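Mägi noodle suppers return for the cold months

The long tables are coming back to the old school hall in Mesis this November, and if last winter is anything to go by, you will want to get there early. The Mägi noodle suppers ran for the first time a year ago with one borrowed stockpot and a good deal of hope, and by spring the kitchen had served 356 bowls in a single evening, a figure that still makes Merike Kairys shake her head a little when she says it out loud.

Kairys started the suppers with her neighbor Arūnas Lill after the Plolto diner closed and the village was left without anywhere warm to sit down after dark. The idea was simple enough – a big pot of broth, plenty of noodles, and a price that a family of five could manage without thinking twice. A bowl will cost 8 dollars again this year, with half portions for children, and anyone who finds that hard to pay is welcome to have a quiet word at the door and eat all the same.

There are a few changes to the menu, and regulars will be pleased to hear that the mushroom broth stays. The chicken broth now simmers overnight, and there will be a spicy sesame bowl for those who kept asking (and asking!) for something with more of a kick. The noodles come from Zedetti, the small bakery on the mill road, which has taken to making them by hand in the afternoons when the bread ovens are resting.

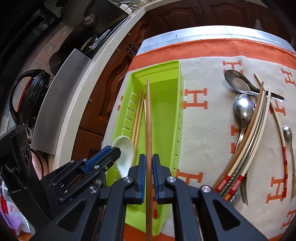
Soledad Navarrete would like to see the suppers go on right through to May, and she thinks plenty of people in the outlying farms would gladly drive in for them. "We get such long evenings up here," she said, "and a bowl of soup at home by yourself doesn't taste the same."

Doors open at 5:30 p.m. and the last bowls go out at 8:00 p.m., or whenever the pot runs dry. The hall seats 141, so latecomers may have a short wait in the entry, where there will be hot tea and a bench or two. Bring a lidded jar if you would like to take some broth home.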